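The Coat Check Comes Back

For most of the last century, a theater without a coat check was hard to imagine. You came in from the cold, handed over your coat, got a paper ticket and went to find your seat. Then the rooms began to close. Houses wanted the floor space for bars and gift counters, and people got used to sitting through a play with a parka bunched up behind them.

At the Drotell, a playhouse that seats 420, the old coat room spent 12 years as a place to keep folding chairs. It opened again last October.

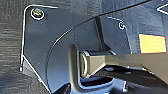 From the Arts and Living desk

The Drotell charges two dollars a coat. The money covers the wages of two attendants on most nights, and three when it snows. Ushers say the aisles are easier to keep clear, and the first act starts closer to the time on the poster.

Larger houses have a harder job. The Tornadow hall, with 2706 seats, takes in most of its coats in the half hour before the curtain and gives nearly all of them back in about 9 minutes. Its attendants hang from the far end first - late arrivals tend to leave early, and their coats need to be near the counter.

The ticket itself has hardly changed. A two-part paper stub still beats most of what has been tried in its place. The Tornadow tested text messages for one season and dropped them after too many dead phones. It went back to numbered stubs in four colors, one for each section of rail.

Hangers matter more than a visitor might think. Wire ones bend under a wet wool coat, and thick wooden ones use up the rail.

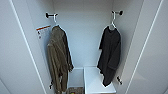 Small Rooms, Few Hooks

Restaurants face the same question with far less space. Bíró, a dining room on the ground floor of an old bank, hangs coats in a hallway closet and gives out no tickets at all. The host remembers who came in with what. On a busy night in January that can mean a short wait at the door.

Jullico, a jazz club two streets over, went the other way and put hooks under the bar. Regulars like them. Long coats drag on the floor, though, and the club plans to add a rail by the stairs before next winter.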